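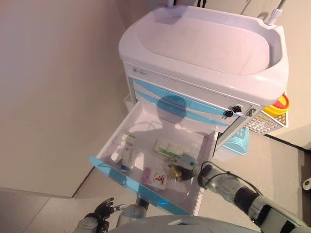 How often should you go over the finger joints on a humanoid's hands? I do mine every nine days, and sooner if a grip starts to feel lazy.

I've settled into that rhythm since October, when Grollura (the lab's pet name for our humanoid, don't ask me why!) started dropping small packets. I changed nearly everything else first, bless me, before I thought to look at the knuckle pivots. Now I begin with the arm cables – follow each one from shoulder to wrist by hand, power off, and feel for stiff spots.

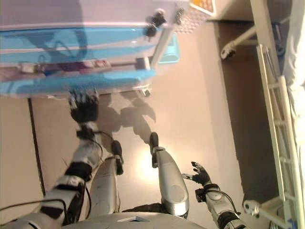 Grollura with both arms forward, cables looped along the left one.

After the cables come the fingers. I open and close each hand 288 times from the Karpenko script, which takes long enough for a cup of tea, and then I go over the pivots with a soft brush and the tiniest dab of grease.

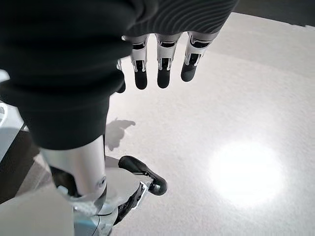

Najwa Nasrallah wrote in to say that she skips the grease altogether and only brushes, and that her pivots have stayed smooth for five months. I may try that on one hand first and leave the other as it is.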